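I've had faux flowers on the brain since August, when my friend Fadime Tekin talked me into doing the table arrangements for her shop, Grumcombe, and I said yes before asking how many tables there were (nine!). So this week has been all hydrangeas and roses and little bits of greenery that turn up in my coat pockets. 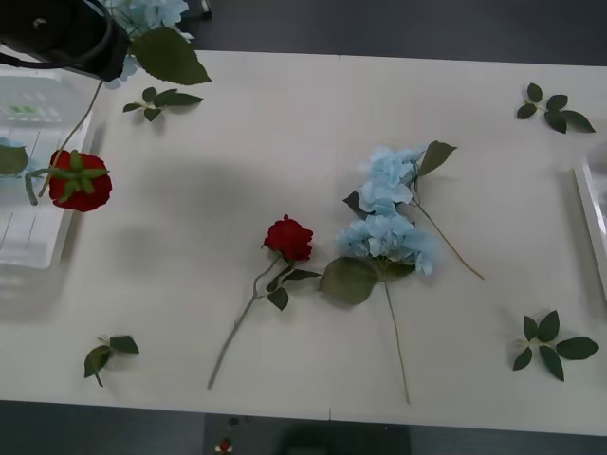
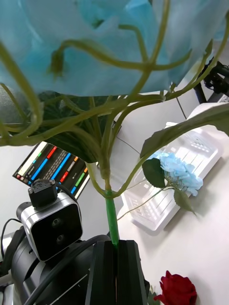
I do love a blue hydrangea. A real one sulks the minute I bring it indoors, but the artificial kind will sit in a vase all winter and only ask for a dusting. My mother thought fake flowers were tacky and I believed her for years, and then I saw a bowl of them at Jocelyn Robichaud's house and leaned right in to smell them, so there went that opinion.

What I've settled on for Fadime is one big blue head per vase with a red rose tucked in low, and then the leaves. I fuss over the leaves more than anything! I put them in last and bend each one a little, because straight out of the bag they look much too tidy.

Two vases are done and on my piano. The rest will have to wait until I find my good wire cutters, which I last had in the garage, I think, or possibly lent to Jocelyn.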